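2 de abril

Llevo dos días con la estantería del cuarto pequeño y todavía no he terminado. La idea era vaciarla en una tarde, pasar un trapo y volver a colocarlo todo, pero cada balda tiene su propio desorden y al final he ido a trozos, entre una cosa y otra.

El motivo es la mudanza a Holludholm. Nos han dado las llaves antes de lo previsto y la habitación nueva es bastante más estrecha que esta, así que no cabe todo. Herman Siregar, que se mudó allí en diciembre, me recomendó empezar por lo que no se usa a diario y dejar los libros para el final. Le he hecho caso a medias. Los libros siguen en su sitio, apretados y torcidos, pero no paro de sacar alguno para ver si me lo llevo.

Para las cosas sueltas estoy usando una caja amarilla que tenía guardada. La he puesto en la mesa, delante de las baldas, y de momento dentro hay poco más que el rollo de cinta de embalar.

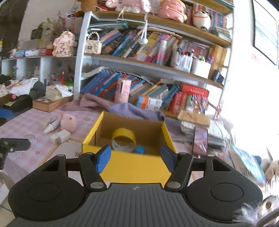

Con los libros tengo un criterio muy simple: si lo he abierto desde que vivo aquí, se viene. Si no, va a la bolsa de Ullska, la tienda de segunda mano que hay al lado de la parada. Allí pagan poco, pero recogen a domicilio a partir de cierto volumen y eso me ahorra dos viajes. Los rojos con caja se quedan conmigo, aunque ocupen. Los bolígrafos y rotuladores los probaré uno a uno sobre un papel cualquiera. Sospecho que la mitad no pinta.

El bolso blanco acolchado, el del asa de perlas, lo voy a meter en una funda de almohada. Y los peluches de arriba viajarán en una bolsa grande de tela, que no pesan nada y sirven para rellenar huecos en el maletero.

Las cajas buenas las encargué en Jisow. Me pidieron 290 por el lote con transporte incluido, y en Chong salía por 300 sin él, así que no hubo mucho que pensar. Tardan unos días en llegar y mientras tanto me apaño con lo que hay por casa.

La mesa es otro asunto. El mantel rosa de los cerditos lleva puesto desde el invierno y encima se ha ido acumulando de todo: papeles, sobres, folletos, bolsas de plástico, pañuelos. La tela lila también está ahí, hecha un gurruño, a la espera de que decida si la doblo o envuelvo algo con ella.
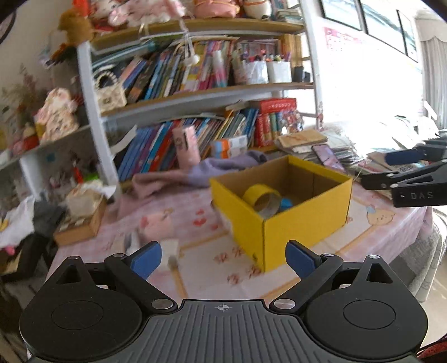 Los papeles son lo que más pereza me da. He decidido hacer dos montones, uno para lo que tenga que ver con el piso y otro para reciclar, y no leer nada entero. La última vez que ordené papeles acabé repasando facturas de la luz hasta la hora de cenar.

Mañana quiero dejar la mesa despejada y empezar con la balda de en medio. También tengo que medir la estantería. El ascensor de Holludholm es de los antiguos y, si no entra de pie, habrá que desmontarla o subirla por la escalera. Herman tiene un carro de los que suben escalones y me lo presta hasta final de mes. Esta noche le escribo para quedar.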